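Second trip to Hamavance

October 8, 2019

I got back from Hamavance on Sunday and have mostly been sleeping. A few people asked for an update on the clinic, so I'm putting it down while I still remember the details.

The clinic is a low building on the road out toward Ekik. When we first visited in February it had one nurse, Alcides Cáceres, and a locked cupboard with very little in it. He now has a second nurse working with him 3 days a week, paid for by the Dokis group, and the difference is easy to see. The waiting bench was still full by seven in the morning, but people were going home before noon.

We brought 300 blood pressure cuffs and a box of printed record cards. The cuffs were held up at Ticona for two days over a missing stamp. Alcides drove there twice to sort it out, and the second time he came back with them in the rear seat of his car.

Most of my own work was on the follow-up list. The clinic had 908 names in a notebook, many of them entered twice under different spellings. Alcides and I went through it in the evenings, village by village. He knew a lot of the families – I would read out a name and he would tell me who the mother was and whether they had moved. We finished all but the last few pages. He is going to do those himself and send me a copy. 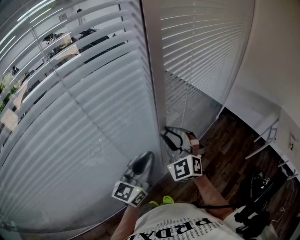

By the window, blinds down.

The mental health side is slower. People will come in for headaches or poor sleep and talk about the rest only on a third or fourth visit, so the new nurse has started booking longer appointments in the afternoon. She had six on the books the week I left. She would like a room with a door that closes, and the storeroom could work if the shelves were moved.

I have asked Dokis about the cost of the door. I'm also still looking for someone who can translate the record cards. If you can help with that, leave a comment and I'll write back this week.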